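# Shared Kitchens and the Working Day

The small kitchen at the end of the corridor is seldom mentioned in a lease. Floor plans mark it with a sink symbol and a few lines of hatching, and the letting agent walks past it on the way to the meeting rooms. Yet for the people who work on a floor, it is the room they will enter more often than any other apart from their own.

The town of Auer has had reason to consider the matter. Over the past several years the district council has converted a group of older commercial buildings near the river into shared workplaces, the largest of which is Adden House. The building provides desks for 478 people, employed by firms that range from a map publisher to a supplier of hearing aids. When the first tenants arrived, the council asked them what they wished to see improved. It expected complaints about parking. The most common subject was the kitchens.

The original plan had placed one large canteen on the ground floor. It was well equipped and had been costly to build, and by midafternoon it was all but deserted. Tenants on the upper floors kept kettles under their desks, contrary to the fire rules, and washed their cups in the restrooms. The council then commissioned a second plan, under which the canteen was reduced by half and each floor received a kitchenette of its own.

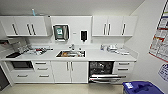

*White cabinets above and below a full-width countertop in a shared kitchenette.*

The new rooms were kept modest. The council set a limit of 3000 for the cabinets and fittings on each floor, and the designers were instructed to use standard units that could be replaced one door at a time. Pale finishes were preferred on the grounds that a dirty surface should look dirty. The earlier canteen had been fitted in dark brown, and its counters were found to go uncleaned for long periods without anyone remarking on the fact.

The question of rules proved more difficult than the question of furniture. Adden House began with a printed code of conduct that ran to four pages. It governed the labeling of food, the order in which cups were to be washed, and the hours during which fish could be reheated. Few tenants read it. The present code fits on a single sheet and contains five short sentences, the first of which asks that users leave the counter clear. Refrigerators are emptied on the last working afternoon of each month, and anything without a name on it is thrown away.

Nutden, a market town farther up the valley, took a different course. Its shared workplace, opened in a former seed warehouse, employs a kitchen attendant for 30 hours a week. The cost is divided among the tenants as part of the service charge. Supporters of the arrangement point to the condition of the rooms, which is excellent. Critics observe that people who know a room will be cleaned for them take less care of it, and that the hour before the attendant arrives is not a pleasant one.

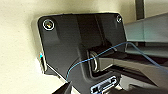
Both towns have found that the placing of a kitchen affects who uses it. A room beside the elevator draws people from every firm on the floor, and they stay there only briefly. A room at the far end of a corridor tends to be adopted by its nearest neighbors, and others come to feel that they are visiting. At Adden House the kitchenettes on the upper floors were moved toward the stairs during the second round of work. Noise was the chief objection. It was met in part by heavier doors and in part by moving the quietest tenants elsewhere.

Cost remains a concern for smaller buildings. A landlord who gives up floor space to a kitchen gives up rent, and the return is hard to show in a ledger. The Purnine Trust, which owns a number of modest properties in both towns, now requires a kitchenette in any building let to more than 100 people. Below that number, it leaves the decision to the tenants, who may take a lower rent in exchange for doing without. To date, most have chosen the kitchen.

The trust has also revised its guidance on seating. Earlier editions recommended stools, which were cheap and easily stored. Older employees found them uncomfortable, and some had stopped taking their breaks in the room at all. The current edition calls for ordinary chairs with backs and at least one table at a height suitable for a wheelchair user. A further revision, dealing with ventilation and the storage of recycling, is due in December and will apply to new leases in Auer first.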